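Nov 22, 2018
Edit room notebook, Grikholm job

Right, day seven on the sequel trailer and I finally have a cut I don't hate! Putting this down while it's fresh, so whoever opens the project next knows where things are.

The songs first. Everybody who loved the first film loved it for the two songs (my cousins still do the steps at weddings, badly), so Suteck want a bit of the wedding number in the new teaser. I had it at the front until this morning. It felt like an advert for the old film, so I've moved it to the end, under the title card, only the drum break and the first line. Much better. The hero's walk down the staircase now opens the whole thing in silence and then the bass comes in when he trips. I laughed, and I've seen it 80 times.

Sound from Kateck arrived in two batches. The July batch is the one with the hiss on the heroine's lines, don't use it! The new one is clean but runs 2 frames late all the way through, so slide it before you do anything else. I forgot once and spent most of an hour thinking the lip sync on the airport row was an acting choice.

Colour: the rooftop song is still too orange. Siddiqui sent a fresh grade for that reel and I like the night shots a lot, the skin looks like skin again. The daytime ones I'd pull back a touch more. Haven't told them yet, will do it on the call.

Subtitles: "yaar" stays as "yaar". We had "mate" in the last version and it made him sound like he was selling me a van.

Also the fan poll closed, 3000 replies, and most of them want the old pair back together in the last reel. Well, they'll have to buy a ticket (I know, I'm not writing it here either).

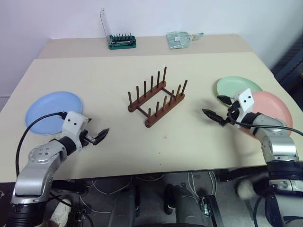
Bits and bobs

Plates and the wooden rack are on the cream table.

Drive B is nearly full. I've moved the song rehearsals off it, but the dance-off takes are still there and they're huge.

Need a shorter version of the teaser for phones. Tried chopping the staircase and it dies completely, so maybe lose the airport and keep the trip. Will try that first thing tomorrow, before the call.

Title font still not signed off. I'm using the curly one for now.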